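Dressing table > Brushes and combs > Cleaning a wooden paddle brush

I put off cleaning my hairbrush for far longer than I'm going to admit on a public page. It was the grey fluff that got me in the end, that felty layer that builds up round the bottom of the pins and looks as if a mouse has been at it. My friend Jurgita Žukauskas does hers once a month (she has hair down to her waist, so she has to), and most of what follows I learned at her kitchen table with a mug of tea going cold next to me.

You can chuck a cheap plastic brush in a sink of suds and forget about it. Please don't do that with wood! I drowned my first one, a lovely thing my aunt gave me in 2000, and the back split from end to end while it was drying on the radiator. I still feel bad about it.

What you'll want:

a tail comb, or a knitting needle if you can't find one
small scissors
an old toothbrush
a bowl of lukewarm water with a little squirt of mild shampoo
a dry towel and a second, slightly damp cloth
a drop of oil for the back, if it's bare wood (I use the Sella one, but any light oil is fine)

Start with everything bone dry. Wet hair clings, and you'll only push it further down. Slide the end of the comb under the hair at the bottom of the pins and lift, working from the handle end towards the top. Go a few rows at a time. If it comes away in one big mat, lucky you. Mine never does, so I snip the mat down the middle between the rows and pull the halves out with my fingers. Keep the scissors flat and well clear of the cushion - it's thin stuff and a nick in it only gets longer.

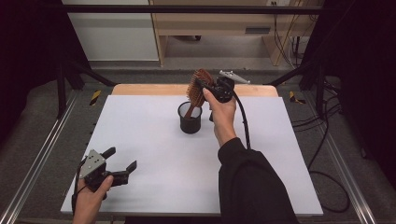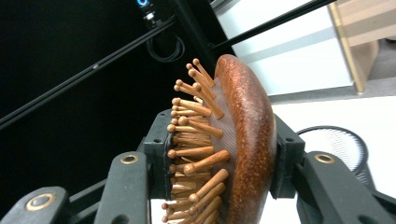

Now for the cushion, which is the bit people get wrong. There's usually a tiny air hole in it somewhere, and if water gets in through there it sits inside and goes musty. So no dunking. On a brush with wooden pins and a slightly see-through pad like the pinkish one in the second photo, I dip the toothbrush, shake it off hard and scrub gently between the rows with the pins pointing down at the bowl, so that drips fall away from the pad. Do the little ball tips as well, they pick up more gunk than you'd think. Rinse the toothbrush often and change the water when it goes cloudy.

Then go over the whole thing with the damp cloth to get the soap off, back and handle included. If the back is varnished, a quick wipe is all it needs. If it's bare, wait until it's properly dry and rub in your drop of oil with a fingertip, then buff it off. I once used a lot more than a drop and my hair looked like a chip pan for two days.

Drying is easy but slow. Lay the brush pins down on the towel, leave it overnight and keep it off the radiator (see above, sob). Ivars Siliņa, who used to cut my hair, swore by propping the handle on a rolled flannel so air can get underneath, and I've done it his way for years now.

When it's dry it can go back in its pot. I keep mine handle down in a short, wide one so the pins don't get squashed, and I wash the pot out at the same time because the bottom of it is always disgusting. Don't put a brush away damp in a pot, though. The end of the handle sits in whatever runs down, and you'll get a dark ring on the wood that doesn't come off. I've tried lemon and I've tried bicarb.

As for how often, I pull the hair out weekly and do the full wash every couple of months, or sooner if I've been using dry shampoo. That stuff sets like plaster round the pins. If yours has already set, leave the toothbrush resting soapy side down on the worst patch for a minute before you scrub, and have another go the next day at anything that won't shift.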